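December 27, 2019

Weather and daylight notes, Etville shop.

Mild again. The thermometer by the back door read 4 when I came in and it hadn't moved by lunch. Ground is soft all the way to the gate. I keep thinking about June, when the light is still good after supper and the big door can stay open. Wrote that in here last winter too.

Moved the long bench under the west window to get more of the afternoon sun. Gained 15 minutes before I had to switch on the lamp. Glue on the Tedau clock case needed 17 hours to set, compared with overnight in summer. Going to warm the clamps next time.

Holiday leftovers are gone except for one tin of cookies on the filing cabinet. Please finish them.
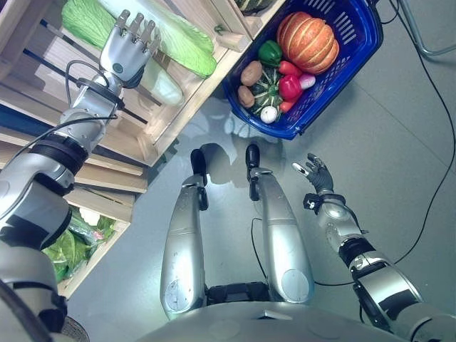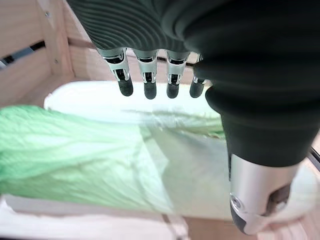
Greens and shelving:
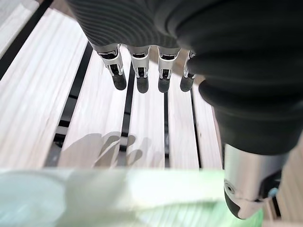
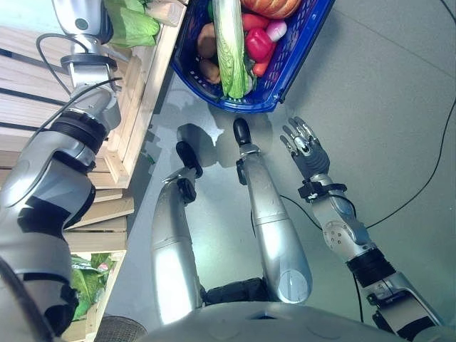
Heating oil: the Hostovby bill came to 3,070 for the season so far, more than I'd planned on for a winter this warm. Checked the tank gauge twice and it agrees. The draft under the side door is the likely cause. Vukčević has the felt strip in stock, the wide one, and I'll pick it up after New Year's.

Seed catalog arrived. Read it standing up with my coat on. Marked two pages of sweet peas and put it back in the drawer.

Sun was behind the roof across the road before I finished sweeping. Lamp off, fan off, side door latched.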